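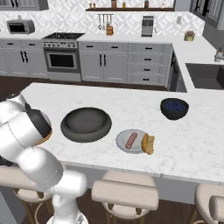
How long should you rest pancake batter before cooking it?

Half an hour at room temperature is plenty for thin pancakes, and you can stretch it to overnight in the fridge if that suits your morning better.

I've made more pancakes than is sensible, and resting is the one step I'd beg you not to skip! The flour soaks up the milk, the bubbles from whisking settle, and you get a batter that runs across the pan beautifully.

What you need

214 g plain flour
3 large eggs
500 ml milk
A good pinch of salt
A knob of butter for the pan

What to do

Put the flour and salt in a big bowl and make a well in the middle. Crack in the eggs and whisk from the centre outwards, adding the milk a splash at a time. It will look lumpy and hopeless for a minute - keep going.

Cover the bowl and leave it. After a night in the fridge it thickens up, so stir in a spoonful or two of milk until it pours like single cream.

Heat the pan over a medium flame, melt a little butter and wipe out the extra with kitchen paper. Pour in a small ladleful and tilt straight away. When the edges lift and the top looks dull, flip it and give the other side half a minute.

The first one is nearly always a mess (mine gets eaten standing up, with sugar). Turn the heat down a touch if it browned in patches.

Farzad Hassanpour wrote in last July to ask about freezing. Yes, they freeze really well - stack them with baking paper in between, wrap tightly and use within a month.

Updated 8 January 2021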